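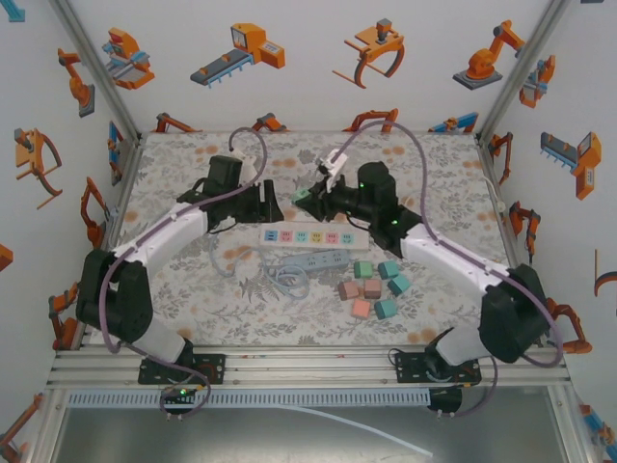

So the Saturday robot class is now on its third project, and I think it's my favorite one yet! If you've missed the last couple of newsletters, our group is teaching a pair of robot arms to do small, fiddly desk jobs, and this time the kids (plus two very keen parents) picked blocks and a power strip. Put a little block on top of a socket, let go of it, go get another. Sounds easy. I tried it myself before class and was humbled in under a minute.

Pieter De Bruijn is leading the sessions again and he has a rule I really like - you plan on paper before you get the controls. Everybody draws the path they want the gripper to take, then we argue about it over cookies, then we try. The Hurkine team drew theirs in purple marker and it looked like spaghetti, but they had thought hard about where to let go, and that's the part most of us forget.
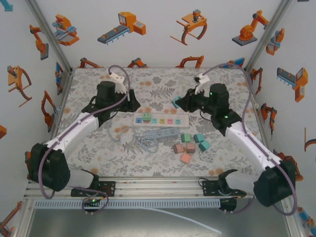

The other thing we talked about a lot was sharing the space. With two arms reaching for the middle you have to decide who goes first, and team Ornero wants to settle it with a signal, a bit like a four-way stop. Team Brandum would like one arm to do all the block work while the other one waits its turn. I have a soft spot for the four-way stop idea, but I promised to stay neutral until September, when both teams show their plans to the whole club.

We're also keeping a shared notebook of every try, good and bad, and it's up to 3,707 entries now. 283 of those are from this project alone! Please write neatly, I'm the one typing them up.
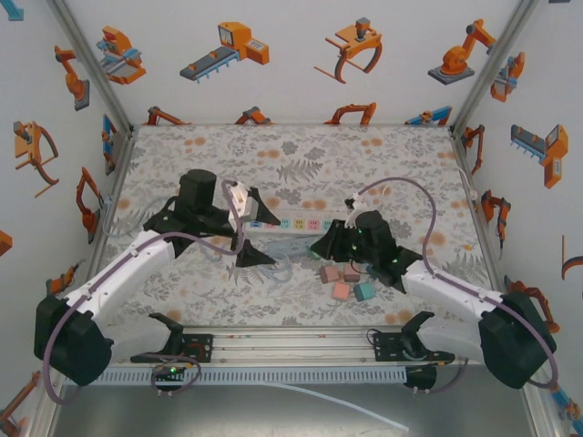 Page last changed: Saturday, 7 p.m.

For next time, bring your path drawing, a pencil and a snack to share. Long hair tied back, please, and no dangling sleeves near the arms. If your child is on team Asadi, they still need one more person to do the note-taking, so send me a message if that sounds like fun.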